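Ticket 484 – Guest Wi-Fi drops after sign-in
Status: Waiting on customer
Opened by: Wanting Liao
Assigned to: Zhenhua Su

Wanting Liao, 8:10 am
Good morning, and thank you again for all your help in November! Guests on the second floor can join the Wi-Fi and get through the Lado sign-in page just fine, but then they lose the connection a few minutes later and have to type everything in again. One very patient lady did this all through a video call with her grandson, poor thing. I've restarted the Mosska box in the hallway closet twice – no change. The lobby is fine.

Zhenhua Su, 9:25 am
Hi Wanting, lovely to hear from you, though I'm sorry it's about this. I had a look from our end and the session timer on that floor is set to 3000, which would be fine if it were seconds, but the last update reads it as something much shorter. I've put it back to 8 hours. Could you try it with a phone and a laptop, and forget the network on both first? If it still drops, tell me which room you're standing in and I'll check the channel there.

Wanting Liao, 11:40 am
The phone has stayed on for over an hour now, hooray! The laptop dropped once, so I'll keep at it after lunch and write again. Aiguo Kang is on the desk this evening if you need anyone.

Attachment 1 of 1

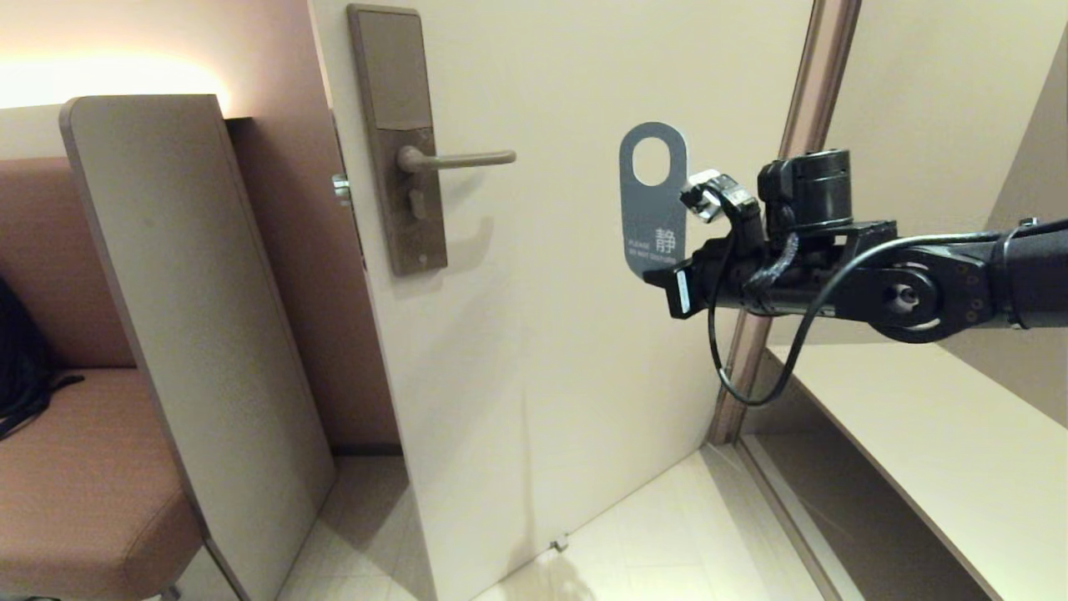
Guest room door with the do not disturb hanger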